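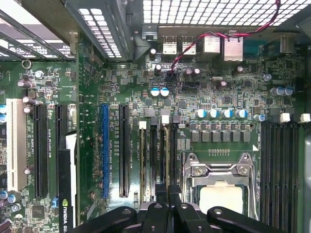 Montagem de um computador de bancada com a caixa aberta: dúvidas sobre a cablagem e sobre a estrutura de apoio

Exmos. Senhores, venho solicitar o parecer da comunidade acerca da reinstalação de um computador de secretária na oficina da Likdale, onde presto serviço desde março. O equipamento destina-se ao registo de ensaios e deverá permanecer em funcionamento contínuo. A placa-mãe, de cor verde, encontra-se ainda na caixa original, e um par de fios torcidos, vermelho e preto, atravessa-a desde o canto superior direito até um pequeno conector preto situado perto do centro. Pretendo saber se convém desviar esse par para junto da chapa perfurada, de modo a libertar a zona dos condensadores, ou se o percurso atual é aceitável.

Coloco ainda uma segunda questão. Junto à bancada existe uma parede de perfis de alumínio, à frente da qual se encontra um painel cinzento com suportes salientes. Gostaria de saber se essa estrutura exige algum cuidado de limpeza antes de se instalar o computador nas proximidades.
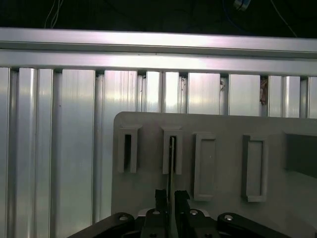

Painel com suportes e perfis de alumínio; resíduos castanhos em duas das ranhuras.

Publicado por M. Asadi em 2018-07-04
Partilhas: 4

Manouchehr Ghorbani

Relativamente à primeira questão, o percurso dos fios é admissível, desde que não fiquem sob tensão nem toquem nas pás de uma ventoinha. Recomenda-se, todavia, o seguinte procedimento: desligar a alimentação e retirar o cabo da tomada; identificar no manual da placa a função do conector antes de o soltar; registar a posição e a polaridade; encaminhar o par pela periferia e fixá-lo com uma abraçadeira pouco apertada. Caso o comprimento não permita contornar a placa com folga, deverá manter-se o percurso existente. Um fio esticado acaba por forçar os pinos — e a reparação de um conector arrancado é bem mais dispendiosa do que o incómodo visual.

No que respeita aos perfis, os detritos devem ser removidos das ranhuras a seco, com um pincel estreito e um aspirador regulado para a potência mínima. Desaconselha-se o ar comprimido enquanto a caixa estiver aberta, visto que o material seria projetado para o interior. O alumínio pode depois ser limpo com um pano de microfibra ligeiramente humedecido. Quanto ao painel, desconheço o material de que é feito, pelo que não me pronuncio sobre o emprego de solventes.

Comentários: 2

Beneo

Concordo com o exposto. Acrescento que trabalhei com uma bancada semelhante durante mais de 3000 horas e nunca desviei esses fios. Aspirar primeiro, fechar a caixa depois.

Sukov

Permito-me discordar em parte. A estrutura metálica deve ser verificada quanto à ligação à terra antes de qualquer outra intervenção, por pessoa habilitada para o efeito. Sugiro igualmente que se deixem 100 mm livres entre a grelha da caixa e a parede de perfis — valor que adotamos internamente e que não consta, que eu saiba, de norma alguma. Sobre os fios nada tenho a acrescentar, por não conhecer o modelo da placa. Se o autor puder indicar a referência impressa no circuito, completarei esta resposta.

Comentários: 4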